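**Progress report to the Birer Fund**
Project: Brumis reusable bottle and flask refurbishment
Tuesday, July 5, 2022

The grant covers the collection, sorting and resale of used drink containers from the Takis and Chae drop-off points. This report covers the second quarter of the work.

### Collection

We took in 1688 items over the quarter. Chae brought in more than Takis, mostly due to the two schools on that side of town clearing out their lost-and-found boxes before summer. Of the total, 1024 were fit to go through to cleaning. The rest went to metal or plastic recycling, with a small number held back for spare parts.

Caps remain the main problem. Many bottles arrive without one, and the threads differ between makers more than we expected when we wrote the application. We now keep a drawer of loose caps sorted by diameter and try them at intake, before any cleaning time is spent. A bottle with no matching cap is set aside for 30 days and then stripped.

### Cleaning and grading

The second sink at Takis was connected in the spring. Cups and bottles are now washed separately, and the backlog from the first quarter is cleared.

The grading sheet has been rewritten. The old version had a single line for "condition" and staff read it in different ways. The new one treats the neck, the shell and the base as separate lines, each marked A, B or C:

- A – clean, no marks
- B – surface marks only, sound otherwise
- C – dents, cracks or damage to the thread

Pale colors score lower than dark ones on the shell line. Scratches that would pass unseen on a navy bottle show up clearly on white or cream. We tried a mild abrasive paste on these and stopped, as it left shiny patches on matte finishes. Pale bottles with light scuffing are now sold as grade B with no further treatment. 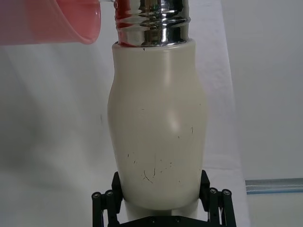

*Cream bottle with chrome threaded neck. Black scuffs on the lower body, a few fainter scratches higher up.*

### Sales

We sold 451 items, nearly all grades A and B. Grade C bottles with a sound thread have been offered at a reduced price at Chae only, and we will decide whether to continue after the fall.

### Spending

Spending is in line with the budget except for brushes and gaskets, where we are $188 over. We ask to cover this from the transport line, which is underspent.

### Next quarter

- Extend the cap drawer to Chae
- Replace the drying racks at Takis
- Print the new grading sheet on card – the paper copies do not last near the sinks

The next report is due in November.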